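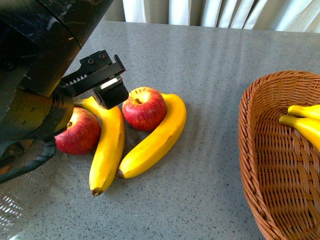 Asked over the bench whether the low-sugar jam from last month was worth another go, the night crew's verdict was no, it tastes like a wet cardboard box with fruit in it, please go back to the old recipe. Fair enough! I ate two spoonfuls straight from the jar this morning and I can't say they're wrong. But I want one more try before we give up on it, so this is the February entry on set and flavor, and I'm writing it while the pot cools because if I leave it I'll forget which jar was which (see the January mess).

Started at 7:30. Plums again, the frozen ones from the Felisthorpe orchard, thawed overnight in the walk-in. They throw off a lot of juice when they thaw and last time I poured most of it away, which I now think was half the trouble. All that flavor down the sink. Kept every drop this time and cooked it down on its own first, until it was syrupy and coated the spoon, and only then put the fruit in.

Batch A: the old recipe, full sugar, lemon juice, nothing clever. This is the one to beat.

Batch B: sugar at 45 percent of fruit weight, low-sugar pectin, reduced juice added back.

Batch C: same as B but with the skins simmered in a cloth bag and squeezed out at the end. My hands are purple. They'll be purple for days.

The pectin needs calcium water and I made it up fresh, as the bottle in the door of the fridge had no date on it and a suspicious ring around the cap. Whoever made that one, please label things, there's a whole roll of tape on the hook. I whisked the pectin into some of the sugar before it went in and still got lumps in B. Small ones, like frogspawn. Pushed them through a sieve and lost a bit of fruit doing it. For C I used the stick blender on the hot juice for a few seconds and had no lumps at all, so let's do that from now on and retire the whisk.

Cold plate tests. A wrinkled nicely on the second try. B looked runny for ages and I nearly panicked and added more pectin, then remembered it only really sets as it cools, so I left it alone (go me). Pulled it off the heat, jarred it, and by the time the pot was washed it was holding a spoon mark. C set faster and a touch too firm for my taste, more like something you'd slice. Skins must be bringing pectin of their own. Next time cut the powder in C by a quarter and see.

The refractometer said 70 on A at first, which seemed high to me. Wiped the prism, let the sample cool properly, and got 18 on the next sample, which is obviously nonsense for jam. I'd dripped rinse water on it. Dried it off with the soft cloth and finally got something believable, but I've lost faith in the thing for today and I'm not writing the last number down as if it means anything. It wants recalibrating with distilled water before the next cook.

Flavor, tasted warm, so take it with a pinch of salt. A is A, lovely, sweet, a bit sleepy. B is much sharper than last month and tastes of plum right to the end. C has a tannic edge like strong tea that I love on toast and would hate in a scone. Color on C is gorgeous, almost black in the jar and bright red where it thins out on the plate.

Storage worries me more than the set. Less sugar means an opened jar won't keep like the old one does, so it'll need a fridge line on the label, and I'd like smaller jars. Hallel do a squat one with a decent lid. Bristitville market people will grumble about paying the same for less jam, but they grumble about everything and then buy three.

To do:
Recalibrate the refractometer.
Order calcium powder, we're nearly out.
Ask Tkachenko for a price on the small labels.
pH on all the batches once they're cold, meter is charging.
Blind tasting with the night crew, plain crackers, no peeking at the lids.

Later, 4:15: lids all popped down except one of the Bs. It's in the fridge with a spoon next to it, help yourselves.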